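# The Case That Wouldn't Stay Picked Up

The first report from Skendthorpe was two lines long. It said the picking cell had dropped a phone case onto the floor, and that the software had logged the pick as a success. The shift lead, Booker Kasprzak, closed it as a one-off.

By the middle of January he had stopped closing them. The cell was dropping cases on most shifts, always soft ones, and almost always on the swing between the bin and the packing chute. Hard plastic chargers and boxed cables went through without trouble. The order system showed every dropped case as shipped, so customers were opening mailers with a packing slip and nothing else.

Skendthorpe handles returns and small accessories for several online sellers. It bought the cell from Flatier, an integrator that fits two-finger grippers to standard arms and trains the control software on recordings of people doing the same job with a hand-held version of the gripper. The operator holds the tool, picks things up, sets them down, and a camera on the tool records each attempt. The arm learns from those recordings how to approach an object and when to close.

Vaughn Whitfield, who runs field service at Flatier, started with the hardware. He swapped the finger pads, checked the motor current and replaced a cable that looked worn. The drops went on. He then asked for the training recordings, a set of 1,544 picks, and sat down with Tamsin Marchetti to go through them.

Marchetti had written the grip check, the piece of code that decides whether the gripper is holding something. It looked at how far apart the fingers were after closing. If they stopped before they met, the check passed. For a rigid object that works well enough. A phone case is an open shell with a thin lip, and it bends. The fingers could stop on a folded edge, the check would pass, and as the arm sped up the edge would spring back and slide out.

She also found that the check ran only once, right after closing. Nothing looked again before the chute.

The two of them went back to the floor with the hand-held tool and a few cases from the returns shelf. They wanted new recordings of the pick itself, and they wanted recovery recordings too, starting with the case already lying on the tiles.

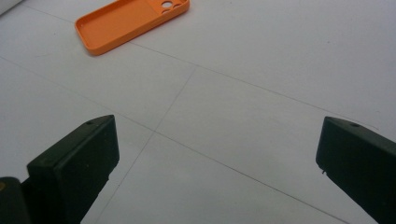 *An orange phone case on the tiled floor, open side up, with the fingers of the hand-held gripper in the foreground.*

Picking up a case in that position is harder than it sounds. The rim sits low, and there is little to hold except the sides. Close across the width with too much force and the shell bows. Close on one lip and it peels. Marchetti settled on a slow approach across the width, a light squeeze, a short lift and a pause. If the finger gap changes during the pause, the tool sets the case down and tries again.

The drops had a safety side as well, and this was the part that worried Ľubica Šťastný, the site's safety manager. Twice, workers had reached under the guard to grab a fallen case while the arm was still moving. The light curtain stopped at knee height, and a crouching person could get a hand beneath it. Nobody was hurt. Šťastný shut the cell down on January 21, 2025, and kept it down until the lower gap was closed with a fixed panel.

"The software fault cost us refunds," she said. "The gap could have cost somebody a hand. I put them on separate reports so the second one wouldn't get lost in the first."

The revised software checks the grip 2 times, once after the pause and again just above the chute. If either check fails, the order stays open and a person is called. Flatier ran 700 trial picks with soft cases before Skendthorpe would sign for the update. The extra pause adds 800 milliseconds to each pick, and Kasprzak's team has lowered the hourly target to match.

Whitfield has asked Flatier's other customers whether they handle silicone or thin rubber goods. One of them, Castellanos, does, and its cell was still running the old check when he called.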